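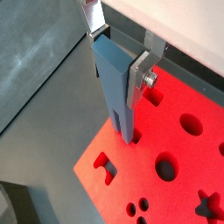 Blue two-legged block above the red foam board, with the square and round holes to the right.

Clirko Product Support
Ticket subject: Nakon shape board, notched block binds in U-shaped cutout
Product: Nakon foam shape board, red, revision 3
Category: Fit and tolerance
Priority: Normal
Status: Closed, resolved by customer
Opened by: Intarasuk Learning Center, materials room

Reported problem

The long blue block with the slot in one end does not seat in its cutout. It enters a short distance and stops. With more pressure it goes in, but the foam bulges along the inner edge and the tongue between the two legs folds over. When the block is pulled out again the tongue stays folded until it is pushed back by hand. The round, square and star pieces from the same set all fit.

The board came out of its sleeve on Saturday and was put on the table the same morning. It had been stored upright in a closet since delivery, behind a stack of other boards. No trimming or cleaning had been done before the problem was noticed.

Customer measurements

Block, overall length: 74 mm
Board, thickness at the outer edge: 24 mm
Room temperature: not recorded
Block ends and slot: no burrs felt with a fingertip

Support, first reply, 9:10 am

The block is cut to a fixed size and rarely varies. The board is the part to check first. Please try the following in order and report the result of each step before going on to the next.

1. Lay the board on a hard, level table. Press the corners down and see whether any of them lifts again.
2. Look into the U-shaped cutout from directly above. The tongue should stand straight, with an even gap on both sides.
3. Run a fingertip around the inside wall. Note any ridge, string or crumb of foam.
4. Hold the block vertical, slotted end down, and lower it without pushing. Note where it first touches.
5. Turn the block half a turn about its long axis and repeat step 4.

Please do not sand the block or use soap on the foam.

Customer, 10:35 am

Step 1: one long side lifts slightly and goes back up after pressing. Step 2: the tongue leans toward the outer edge of the board. The gap on one side is visibly narrower. Step 3: there is a thin ridge low on the wall, on the narrow side. It feels like a leftover from cutting. Step 4: one leg touches the top surface of the foam while the other is still clear of it. Step 5: same leg position on the board, other leg of the block. So the contact point stays with the board and does not travel with the block.

We also tried the block from a second set. Same result.

Support, 11:20 am

Step 5 and the second block rule out the block. There are two likely causes and both may be present.

a) Storage set. A foam board kept on its edge under side load takes a bend. The bend closes one side of a narrow cutout and opens the other. Large plain holes tolerate this. The U-shaped cutout does not, as the tongue is attached at one end only and leans with the bend.

b) Incomplete cut. Revision 3 boards are die-cut by Zelitz. A worn die can leave a ridge close to the bottom face, usually on one wall only.

To correct a), place the board face down on a flat surface and put a sheet of stiff cardboard over it, then an even load. Books are suitable. Leave it for 24 hours. Do not load the center only.

To correct b), wait until the board is flat. Then turn it over and remove the ridge from the bottom face with small scissors. Cut the ridge only. Taking foam from the wall itself will make the fit loose, and it can't be put back.

Customer, next day, 11:40 am

Board is flat. No corner lifts. The tongue stands nearly upright and the gaps look equal from above. The block now goes down freely to the ridge and stops there. Checked with the second block, same stopping depth.
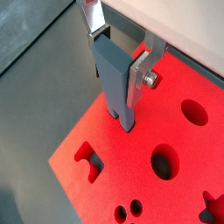
Can the block be put in with the slotted end up?

The U-shaped cutout only takes the slotted end. The plain end has no room for the tongue and will crush it, so the slot must face down and line up with the tongue before any pressure is applied.

Customer, 1:15 pm

Ridge removed from underneath. It came away in one strip and a few crumbs. Block seats fully under light pressure and lifts out without moving the tongue. Repeated several times with both blocks. There is still a faint crease across the base of the tongue from the earlier forcing. It does not affect the fit.

Two follow-up points from our side. The instruction leaflet says "store in sleeve" and gives no orientation. The leaflet drawing also shows the U-shaped cutout the wrong way round relative to the star – minor, but it confused the person setting out the pieces.

Support, 2:05 pm

Noted, both passed to the leaflet file. Store the board flat, with nothing heavier than another board on top. A creased tongue normally holds up in use. If it tears, request a replacement board under this ticket and keep the blocks.

The ridge has been logged against the die-cutting lot. Lot size is 100 boards. No other report on this lot at the time of writing.

Resolution code: storage set plus cutting residue
Parts sent: none
Ticket closed by customer request, 2:30 pm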